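Help wanted: somebody to sort, pack and generally boss around the containers in my back room

Hi! I run a small refill and storage shop on the Grindham side of the canal (the one with the green awning, two doors up from the shoe repair place), and I'm looking for a part-time person to come and help me with the stock. I've put this off for far too long. The shelves are full, the floor is getting full, and last week I sold a lady a lid that fit nothing we carry. She was very nice about it, but still.

So, the job. We sell containers, mostly. Canisters, tubs, tins, jars, crates, those tall things people keep spaghetti in. A lot of it comes in from a wholesaler in Honthorpe, nested together in big boxes with paper between, and somebody has to take it all out, check it over, match each piece to its lid and get it onto a shelf where I can find it again. Then the online orders have to be packed up and put by the side door for the pickup at 4 p.m. That's pretty much the whole thing, but there's a lot of it!

The range that needs the most attention right now is the one I call Chevalier (my name for it, you won't find it in any catalog). It's all upright cylinders in different sizes, mostly in dark colors, and they look great lined up together. The trouble is that the sizes are so close you really have to set two side by side to tell them apart, and then you have to do it again with the lids. If you're the kind of person who gets a little thrill when the right lid goes on, you'll be happy at my table. 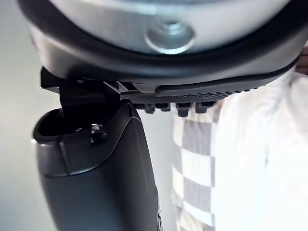

A dark grey cylinder, standing upright.

A normal shift goes like this. You come in at 9, I make coffee (or tea, I have a drawer full of it), and we look at what came in and what has to go out. Orders come first. You pull each item, wipe it down with a dry cloth, look inside for chips or scratches, wrap it and box it. The tall ones go in standing up with paper stuffed down the sides. Please don't lay them down, I've tried it and they roll into each other all the way to the customer. When the orders are done you move on to unpacking and sorting, and whatever time is left goes to the "mystery shelf," where all the single lids and odd pieces live. I'd love to see the bottom of that shelf before December.

Some things you should know about the room. It's long and narrow, with one window at the far end, and it gets chilly in winter, so bring a sweater. There's a step down from the shop that everybody trips on once. The packing table is a good height if you're medium tall, and I have a stool if you'd rather sit. I play the radio. You can change the station, I'm not precious about it.

What I'm hoping for:

Somebody careful with their hands who doesn't mind doing the same thing for a while
Somebody who can lift a box of 20 pounds up onto a table
Neat handwriting, or at least readable (we label the shelves with a marker)
Okay with dust, cardboard and the occasional paper cut

You don't need any experience. My last helper had never packed a box in her life and within a month she had rearranged the whole left wall, and I've left it exactly the way she did it. If you've worked in a kitchen, a library, a hardware store or anywhere else where stuff has to go back in its place, do mention it. Students are welcome, retired people are welcome, and so is anyone who just wants a few quiet mornings out of the house.

Hours are 2 mornings a week to start, 9 to noon, and we can work out which ones together. There may be more once the holiday orders start coming in. I pay every other week, and we'll talk about the rate when you come by so you can see the work first. You also get a staff discount on everything in the shop except the enamel, where I hardly make anything myself. Dented and scratched pieces you can usually just take home. I now own more flour canisters than flour.

Parking is free behind the building, and the Otside bus stops 50 yards from the door. If you come by bike, bring it right in through the side entrance and lean it against the cardboard.

To apply, send me a few lines through the contact form on this site, or come in and ask at the counter any time before closing. I don't need a formal résumé. Tell me a little about yourself, which mornings you could do, and when you'd be able to start. I'll ask you to come in for a paid trial of 90 minutes, where you'll unpack one box with me and find out if you like it. Wear something you don't mind getting dusty.

I'll leave this page up until I've found someone, so if you're reading it, the job is still open. Come say hi!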